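签证申请系统附件上传失败:处理记录

最后更新:九月

工单编号:251
状态:已解决,有一项待观察
涉及系统:Urnard 在线签证申请平台,Sestby 签证中心预约模块
提交部门:Luler 旅行社,签证组

一、问题的描述

我们签证组为一个旅行团办理短期签证,全团的申请表都在 Urnard 平台上面填写。填表的部分没有问题,保存也正常。但是到了上传附件这一步,护照首页的扫描件总是不能成功。进度条走到最后,然后页面显示一行红字:“文件不符合要求,请重新上传(错误 142)”。没有说明是哪一个要求不符合。

同一个团里,有的申请人可以上传,有的不可以。我最初以为是护照的有效期的问题,所以把不能上传的申请人的有效期都核对了一遍,都在六个月以上,空白页也够。由此可见,和护照本身没有关系。

另外,因为附件没有完成,系统不允许进入下一步,所以我们也不能在 Sestby 签证中心预约递交材料的时间。这个团出发的日子已经定了,机票也出了,请尽快处理。

二、已经试过的办法

1. 换浏览器。试了三种,结果一样。
2. 清除缓存,重新登录。结果一样。
3. 把文件名里的中文改成拼音。有一位申请人成功了,其他的人还是失败。这一点让我走了弯路,我在后面会解释。
4. 把 PDF 转换成 JPG。仍然是错误 142。
5. 换一台电脑,用同事的账号登录。结果一样。
6. 在晚上十点以后再试,我考虑是不是白天使用的人太多。结果一样。

三、平台支持的第一次回复

支持人员请我们检查文件的大小,单个附件不能超过 5 MB。我们的文件全部小于这个数,最大的一个也只有它的一半。我把文件属性的截图发回去了。支持人员又请我们提供一个失败的文件作为样本,我征得申请人同意以后,把姓名和护照号码遮住,发送了过去。

这里顺便提一个建议:平台的帮助页面上写的大小限制和上传页面上写的不一样,帮助页面还是旧的数字。请统一一下,不然客户会打电话来问我们。

四、第二次回复和原因

第二天上午收到了回复。支持人员说,样本文件的长边超过了 3000 像素。平台在上个版本更新以后,增加了对图片尺寸的检查,超过 3000 像素就会拒绝,但是错误提示还没有写清楚,所有的不符合都只显示同一个代码。

我回去看了我们的扫描设置。办公室有两台扫描仪,靠窗的那一台是 Edwards 的,默认的分辨率设得比较高,出来的图片很大。另外一台是旧的,默认的分辨率低。失败的文件全部来自 Edwards 那一台,成功的文件全部来自旧的那一台。
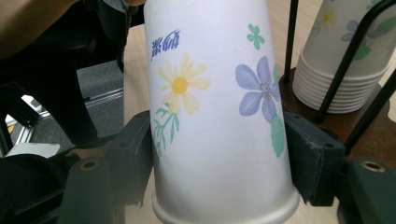

这样就可以解释前面的现象。改文件名以后成功的那一位申请人,其实是同事在改名的时候,顺手用旧的扫描仪又扫了一次。所以文件名从来不是原因。我在记录里没有及时写下这件事,浪费了半天的时间,以后每一步用了哪一台设备都应该写清楚。

还有,转换成 JPG 为什么没有用,也明白了:转换只改变了格式,没有改变像素。

五、解决的步骤

下面的步骤我们已经在全部失败的申请上做过,都上传成功了。其他同事如果遇到同样的错误,请按照这个顺序:

1. 打开扫描仪的设置,把分辨率改成 300 dpi,颜色选择“彩色”。黑白的扫描件平台会接收,但是签证中心可能会要求重新提交。
2. 只扫描护照的资料页。如果把护照摊开,两页一起扫描,请在保存之前裁剪。
3. 保存为 JPG,右键查看属性,确认长边在 3000 像素以内。
4. 检查护照最下面的两行机读码是否完整、清楚,不能有反光,也不能被手指遮住。
5. 在平台上先删除原来失败的附件,再上传新的。如果不删除,系统有时候会继续读取旧的文件,还是报错。
6. 上传以后等绿色的标记出现,再点“保存并继续”。

六、预约模块的问题

附件通过以后,我们进入 Sestby 的预约页面,发现还有一个小的问题。系统把我们的团分成了两个时段,中间隔了两个小时。我们选择的是“团体递交”,按照说明应该在同一个时段。

支持人员解释,团体的预约要由同一个账号在同一次登录里完成。我们因为附件的问题,分别用了我的账号和同事的账号,所以系统把它看成两个团体。解决的办法是取消其中一个预约,把申请人转移到另外一个账号下面,然后重新选择时间。取消预约不收费用,但是每个账号只能免费取消一次,请各位注意。

转移以后,全团都约到了上午九点半的时段,确认信也收到了。

七、还没有结束的事项

有一位未成年的申请人,他的出生证明公证书页数比较多,合并以后的 PDF 可以上传,但是在预览里面最后一页显示空白。下载下来看是正常的。支持人员认为是预览功能的问题,不影响审核,但是没有给出书面的确认。我会让客人带一份纸质的公证书去签证中心,以防万一。

请支持方在下次更新的时候,考虑以下两点:把错误 142 分成几个不同的提示,至少区分大小和尺寸;在上传页面直接写明像素的上限。

八、补充

Edwards 扫描仪的默认设置已经改好,我在机器上贴了纸条,写了正确的分辨率。如果有人为了扫描别的文件改了设置,用完请改回来。

工单 251 可以先关闭。预览空白的问题如果签证中心有意见,我会另外开一个新的工单,并且在里面引用这一个的编号。

Luler 旅行社 签证组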